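How to Get a Stain Out of Speckled Carpet Without Making It Everybody's Problem

By Tove Briem
January
238 shares | 21 comments

Speckled carpet was invented so that people could spill things and go on with their lives. This works for crumbs. It works less well for a glass of red wine, as I learned in the front room of our rental on Nogueira Street, where the landlord's inventory describes the floor as "good, all over."

You will need white cloths or old white T-shirts, cold water, dish soap, white vinegar, a spoon, and a heavy book you don't love. You don't need the spray with the lightning bolt on it. I own three of those and they have mostly cleaned out my wallet.

Start by doing nothing with your feet. The first instinct of anyone who spills is to step in it on the way to the kitchen. Go around.

If there's anything solid, lift it with the spoon, working from the outside toward the middle. Then lay a dry white cloth over the spot and press. Don't scrub. Scrubbing feels like effort and looks like remorse, but it roughs up the fibers and pushes the stain down into the pad, where it will wait for warm weather. Press, lift, move to a clean bit of cloth, press again. Keep going until the cloth comes up nearly clean, or until your knees file a complaint.

Next, mix a quarter teaspoon of dish soap into a cup of cold water. Test it first somewhere dull, like behind the couch. Leave it ten minutes, blot, and check the cloth for carpet color. If you see any, stop and call someone with a van.
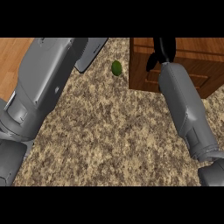
Can I use lemon or lime juice on a carpet stain?
Keep it for the drinks. Citrus juice is acidic enough to lighten some dyes, and it leaves sugar behind, which gets sticky and collects dirt. White vinegar does the same job with less drama: one tablespoon to a cup of cold water, after the soap step and never mixed with bleach.

Dab the soap mix on with a cloth instead of pouring it. A soaked carpet takes days to dry and smells like a pond by the second evening. Blot it up, dab with plain water to rinse, blot again. Leftover soap is the reason so many "clean" spots turn gray a month later. If the stain is still there, go on to the vinegar mix, then rinse once more.

Now fold a dry cloth into a thick pad, put it on the damp patch, and set the heavy book on top overnight. Mine is a 3384-page furniture trade directory that came with the apartment. Slip a plastic bag under the book if its cover might bleed, or you'll be starting this page again from the top.

In the morning, take everything off and ruffle the pile with your fingers. Look at it in daylight, standing up, from the doorway. If you can't find the spot from there, neither can the landlord. My downstairs neighbor Dehua Jiang claims he can still see mine, but he also sees damp in every ceiling.

Old stains need two or three rounds with a full day of drying in between. Pet accidents want an enzyme cleaner, and the label's waiting time is meant seriously.

66 people found this page helpful

Get the Flaradstead Home newsletter. We send it monthly and you can unsubscribe whenever you like.

This site uses cookies. By continuing to read you agree to our use of them.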